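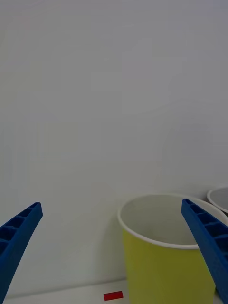

Ribs and pockets: notes from the Rutherford workshop

The October session dealt with weight in small plastic parts, and in particular with the shelf bracket that Krishnamoorthy Pisharody has been redrawing for the Zultuna stores. The solid version works but uses too much material, and thick sections cool slowly and sink at the surface. Coring them out is the usual answer. Bending stiffness depends mostly on depth, so material near the middle of a section can often be removed at small cost. Shear still has to be carried, and a pocket with sharp corners will start a crack sooner than a solid bar would.

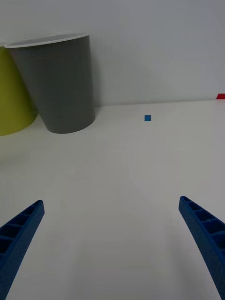
Rib spacing took up most of the second hour. Wide spacing saves plastic but leaves the outer walls free to buckle between supports; close spacing makes the part slow to clean and adds little strength. Pisharody's current drawing has a single row of rectangular pockets with thin crossbars between them, the same ladder layout as on the blue fingers in the photo. Ebony Pearce asked for a radius in every corner, and this has been added.

Test brackets will be loaded in steps to 300 N and held there for 40 minutes. Deflection is read before and after – the difference gives a first idea of creep. Marama Grimshaw has the record sheets. Drawings are filed under 936 in the Skarner folder, and comments should go to her before the next session.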